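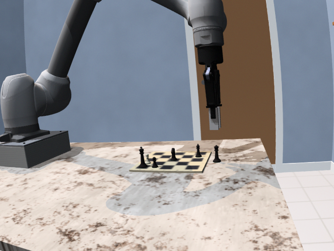

September, past eleven at night

Kieran Birkett says the new planner is "basically done". I have heard that word from Kieran before. He merged it at lunch, before I had read half of it, and the chess task is now what everyone will judge it by.

The headline is 82 per cent of picks planned without a retry, over 700 runs. Fine. But the runs all use the same starting arm pose, and I can't find a seed logged for a single one. I asked Lionel Mottram whether that bothered him and he said it was a baseline. A baseline for what?

My main quarrel is with the goal poses. Tapley reads them straight out of the simulator, so the planner is handed the exact centre of every piece and we then congratulate it on its accuracy. Kolorar, the perception part, isn't in the loop at all. I want to see what happens when a bishop is a few millimetres from where the software believes it to be, or when it takes one black piece for another. Six pieces, five of them black, and two that look like bishops to me — that ought to be enough to upset it.

Then there's what looks like the queen standing on the marble just off the edge of the board. The square lookup has no answer for her. I read the code twice and it clamps to the nearest square, quietly, with no warning. Kieran calls this graceful. I'd call it a bug and have written it up as one.

Spent the afternoon on the collision margins. Sixteen of the failures I opened were the fingers being refused a gap next to the king, and I suspect the padded shapes are simply too fat. Lionel wants to raise the planning limit to 2,000 ms, and I can't see how more time helps with a gap the checker says isn't there.

Tomorrow: log the seeds, add noise to the poses, rerun the lot. Ask for Kolorar to be switched on. Buy milk.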